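Skanum sim kit, two weeks in

Bought this for one thing: the domain randomization method. Train the arm on a simulated table, change the wall colors and shadows every episode, then run the policy on real hardware. Batirico's old kit took me 46 tries to get one decent run. Skanum needed far less babysitting.

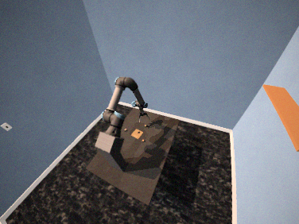 By Philomena Amoah | October 1, 2021

Small orange blocks, flat orange square, blue walls. Similar colors are rough on the vision part, and so are the arm's big shadows. Good test tho.

Result: 40 of 60 real grasps with randomization on. With it off, 14. Same policy size, same training time.

Gripes. Docs are thin, camera tilt setting is burried three menus deep. Support slow. Still keeping it.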